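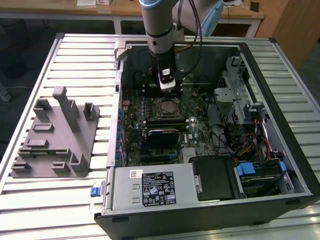
Can a Robot Do Your Chores Yet?

Machines Around Us, Part 3
By Sharon Odera

The short answer is: some of them, some of the time, if the room is arranged for it. The longer answer depends on what kind of chore you mean.

Jobs that are always the same

A robot arm is good at repeating a movement. If a box always arrives in the same place, facing the same way, an arm can pick it up, put it down and go back for the next one all day. The Lekel arm at a packing shop in Pandby moves 500 boxes in a shift. Every box is the same size. When the shop tried mixed boxes in March, the arm had to be stopped 18 times on the first day, and a person had to straighten things out.

Jobs that change

Now think about taking apart an old computer. The parts are screwed, clipped or plugged in, and different models are put together in different ways. A worker in a repair shop looks inside, finds the clips, and pulls. The worker's fingers feel whether a part is coming loose or is still held by something.

A robot has to do each of those steps separately.

Finding the part. A camera or other sensor measures the part, and a program works out where it is. Shiny metal is difficult because it reflects light. Black plastic next to more black plastic is difficult too.

Reaching the part. The inside of a computer case is crowded. The arm must plan a path that does not bump the metal walls or the other parts.

Holding the part. Many grippers have two fingers. Squeeze too lightly and the part slips. Squeeze too hard and it cracks.

Letting go of the rest. Memory sticks are held by small latches at the ends of their slots. The latches must be opened before the stick is pulled.

Why cables are so hard

A hard object keeps its shape. If a program knows where one corner is, it can work out where the other corners are. A cable bends. Move one end and the middle goes somewhere new. A bundle of cables is worse, as one cable can hide the others. Laundry causes the same trouble at home. A T-shirt on the floor can lie in more shapes than anyone could list.

Relu Iordache tests robot arms for a company called Vello. He timed one simple job, pulling a memory stick out of a computer. A trained person took four seconds. The arm took 56.

"The arm is not weak," he says. "It checks its position, moves a little, and checks again."

What robots can do at home now

Vacuum a flat floor: yes. Most will stop at stairs. They may get stuck on socks.
Mow a lawn: yes, if the edges are marked.
Wash dishes: a dishwasher does the washing, but a person still loads it.
Fold laundry: slowly, in laboratories.
Tidy a bedroom: not yet.

Words to know

Gripper — the part of a robot arm that holds things.
Fixture — a holder that keeps an object in a known place.
Motherboard — the large flat board that connects the parts of a computer.
Sensor — a device that measures something, such as light, distance or force.

Try it

Put on thick gloves and close one eye. Using only your thumb and one finger, plug a pair of headphones into a socket. Have a friend time you. Then do it again with bare hands and both eyes open, and write down the difference.

Next: Part 4, How Elevators Decide Where to Stop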